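Foltamar Harbor Fuel Tank Removal Project
Progress Report to the Pullthorpe Coastal Restoration Fund

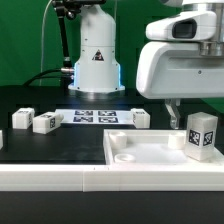 Last updated: 7/27/24

This report covers work carried out under the second grant period, which opened in May. The project concerns the emptying, cleaning and removal of the abandoned fuel storage tanks on the north shore of Foltamar Harbor, and the treatment of the soil and shallow groundwater beneath them. It follows the headings set out in the grant agreement.

Summary of Status

Of the 4 tanks on the site, 3 have been emptied and cleaned. The last, Tank D, still holds a layer of heavy fuel oil and sludge that could not be drawn off with the equipment used on the others. Removal of the steel has begun on Tanks A and B. Soil work is on schedule along the seawall and behind schedule on the inland side, where access depends on the completion of Tank D. The project remains within its approved budget, although the contingency line will be needed before the end of the period.

Oil and Sludge Recovery

The contractor, Kasprzak Marine Services, has recovered 2,540 barrels of oil, oily water and sludge to date. All of it has left the site by tank truck for licensed treatment, and the shipping papers have been matched against the receiving facility's weight tickets. Two tickets from the first week were found to carry the wrong tank number. Corrected copies are on file.

Tank C took longer than planned. The original drawings show a flat floor, but the floor had settled toward the harbor side, and product had collected there below the level of the drain. The contractor cut a second opening low in the shell and completed the work by vacuum hose. The opening was approved by the port fire marshal in advance, and vapor readings were logged at each shift change.

Tank D presents a different problem. The heating coils inside the tank have corroded and cannot be used, and the product is too thick to pump at harbor temperatures. The contractor has proposed circulating warmed light oil through the tank until the layer softens. Project staff have reviewed the proposal and asked for two changes: a larger containment berm around the temporary heater, and a written plan for stopping work in high winds. A revised version is expected shortly. No work inside Tank D will start until it has been accepted.

Shoreline Protection

A floating boom 600 feet in length has been kept in place along the seawall since the start of pumping. It is inspected at each low tide during working hours. One section was damaged by a drifting piling in June and was replaced the same day from stock held at the harbor office. Light sheen was reported once inside the boom, near the old loading pier. Absorbent pads were put down and the sheen did not return. The source was traced to a disconnected product line under the pier, which has since been drained and capped at both ends.

The loading pier was not part of the original scope. The Fund may wish to note that further lines could remain beneath it, as the terminal's records for that area are incomplete. A survey of the pier is included in the requests below.

Soil and Groundwater

Excavation along the seawall has reached the planned depth. Samples from the trench walls met the cleanup standard except in one short stretch next to the former pump house, where digging was extended. Clean fill has been placed and compacted over the finished part.

The groundwater treatment unit, supplied by Brirnora, was delivered in May and has run with few interruptions. One shutdown was caused by a blocked intake screen and another by a loss of power to the whole north shore. Treated water is tested before discharge to the harbor, and results so far have met the permit limits. The monitoring wells on the inland side have not yet been sampled this period – they lie within the safety zone around Tank D.

Community and Harbor Users

The small-boat ramp has stayed open throughout. Truck movements are limited to the hours agreed with the town, and the route avoids the elementary school. Residents of the streets nearest the site raised concerns about odor during the opening of Tank C. Air monitors were moved to the fence line in response, and daily readings are posted at the gate and at the public library. The oyster growers' association asked for notice before any work on the water side of the seawall, and this is now given by telephone and in writing.

Budget

Spending on oil recovery is above the planned figure for the period as a result of the added work at Tank C. Spending on soil disposal is below it. The steel from Tanks A and B will be sold as scrap once it has been certified clean, and the proceeds will be returned to the project account as the agreement requires.

Requests to the Fund

Approval is requested to move unspent soil disposal funds to the Tank D heating work. Approval is also requested for a survey of the product lines beneath the loading pier, to be paid from contingency. The contractor's quotation and a site plan are attached as separate documents.

Work Planned for the Next Period

Heating and emptying of Tank D, subject to acceptance of the revised plan. Completion of steel removal at Tanks A and B, and the start of cutting at Tank C. Sampling of the inland monitoring wells as soon as the safety zone is lifted. The next report will include the full set of groundwater results – those for May onward are still being checked by the laboratory.

This site uses cookies to improve your experience. By continuing to browse, you agree to our use of cookies. Accept | Manage settings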